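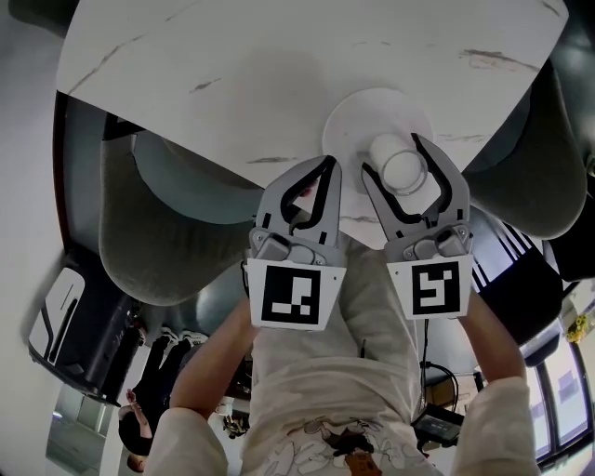

A clear plastic cup, a white plate, and one finger of the gripper around the side of the cup.

CAN IT CLEAR THE TABLE YET?
Chore gallery, May update

I have been keeping this page for two years now, and the question on it has stayed the same the whole time: which everyday jobs could you hand to a machine today and walk away from? Not a demo with a crowd around it. I mean walk away, go make a phone call, come back, and the cups are where cups should be.

The answer this spring is "more than last spring," and I'm thrilled about that, even though the list of things I would truly walk away from is still short. The pictures are all pick-and-place work with clear things: cups, glasses, the stuff you carry to the kitchen without thinking. If you came for backflips, sorry! This page is for people who get excited about dishes.

Cups are a wonderful test, by the way. A plastic cup weighs nearly nothing and gives when you squeeze it. Grip too softly and it slides, grip too hard and the wall folds in and whatever was inside goes up and over. People do it right every time from the age of five or so, and if you ask them how hard they squeeze they have no idea. They just do it. That's exactly the part that has to get into a machine somehow, and I find it fascinating that the best way anybody has come up with is to have a person do the chore with the machine's kind of fingers and let the machine learn from that. Two stiff fingers, no palm, no thumb. Try eating lunch that way once. You'll respect the problem.

A plate under the cup makes it harder still. You want the cup and not the plate, so the fingers have to come in above the rim of one thing and close on the side of the other, and the plate should stay put. The Orkik people (I read their notes every month, they're great) keep a running count of tries at this kind of job, and it stood at 3,689 the last time I looked. They count a nudged plate as a miss, even if the cup gets where it was going. I like that. At my house a nudged plate is a win, but we are not a lab.

So where do we stand? I keep four chores on my list, and I rate them the same way every time.

CLEARING CUPS FROM A TABLE
Very close. On an open table, in good light, with cups standing apart from each other, I'd let a machine do it while I was in the next room. Put two cups one inside the other and it gets messy fast. The Doltow arm pulls nested cups up as a pair and carries on happily as if it had one, which made me laugh out loud the first time. Crowded tables are still a problem too, mostly because the arm needs room for its own elbow.

PUTTING A GLASS ON SOMETHING, OR TAKING IT OFF
My favorite, and the one that has moved the most since I started the page. Glass is slick, it's heavy for its size, and cameras have a rough time with it because so much of what they see is whatever is behind it. A red mug is easy to find. A clear tumbler looks like the wall, then like the ceiling lights, then like nothing much at all, depending on where you stand. Then add the landing: if the spot you're putting it on is narrow, being off by the width of a pencil is the difference between a glass on a stand and a glass on the floor. I once watched a machine at the Prerach open house take almost a minute to let go of one. It would open its fingers a hair, stop, think it over, open them another hair.

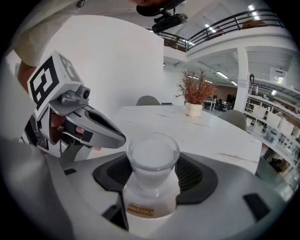 And that waiting is the thing I'd most like to see go away, because letting go is half the job. We all talk about grasping, there are whole shelves of work on grasping, but I've started to pay more attention to the release. Do the fingers drag the glass sideways on their way out? Does it rock? Does the machine back straight off, or does it swing away and clip the rim? Watch any two people put down a full glass and you'll see them do a tiny pause at the bottom, right when the base touches, and only then do the fingers open. It's lovely once you notice it. The better machines have begun to do the same pause, and I don't believe a person sat down and wrote it in as a rule. They picked it up from people doing the job.

Rating: I'd stay in the room, but I'd sit down.

WIPING UP
Good on flat surfaces, poor around objects. Most machines I've seen will wipe a lovely clean path right up to the sugar bowl and stop there, like a lawn mower at a tree. Kan has a nice approach, where the arm moves the object, wipes, and puts it back. It puts it back a little to the left each time, so after a week your sugar bowl is on a journey. Still, I was cheering. Moving something out of the way so you can do your real job is such a normal human thing, and it was nowhere on this page when I began.

Crumbs are harder than spills. I have no good explanation for this and would love to hear one.

RESTOCKING A SHELF
This is my one shop-floor chore, and the one readers in retail write to me about. Boxes with straight sides, all facing the same way, shelf at chest height: yes, do it, it's ready. Bags of anything: no. Bags sag. Bags lean on their neighbors and then all fall down at once when you take the end one away. I helped stock a store for a summer when I was in school, and what I remember is how much of the work was fixing what customers had moved, one can in with the wrong cans, a box laid flat on top of the rest. A machine that can fill an empty shelf is useful, and a machine that can tidy a half-full one would be worth a parade.

A few things that apply to all of them. Light matters more than most people expect, and a bright window or a glossy floor will throw a machine off when it wouldn't bother you at all. Speed is getting better but don't judge by it yet - I'd take slow and unbroken any day of the week. And please, when you go and see one of these for yourself, bring your own cup. Not to be rude to anyone, it's just the most fun you can have for free. The cups they practice on are old friends by now. Yours has a funny handle, or a chip, or a sticker that won't come off, and you'll learn more in that one try than from an hour of video.

I brought a short jam jar to Prerach. It went fine on the second attempt and I was insufferable for the rest of the afternoon.

One more for the glass fans:

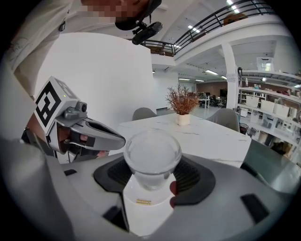 A reader who has waited tables for most of her working life wrote in to say that I'm far too kind in my ratings. Her point was that clearing cups is the easy end of the shift, and that what she would pay real money for is a machine that can carry a full tray past a chair that someone pushes back without looking. She also told me that she never looks at a glass while setting it down, only at the person, and she asked whether any of these machines can do it by feel.

I wrote back that a few can manage part of it, with pads in the fingertips that notice when the glass touches down, but none I've seen would do it with their cameras covered. The tray is a great suggestion and I'm adding it to the list for the fall. It will start at the very bottom, under bags.

If you've seen a machine carry anything on a tray, even an empty one, even slowly, please send me a note and tell me where. I'll drive there.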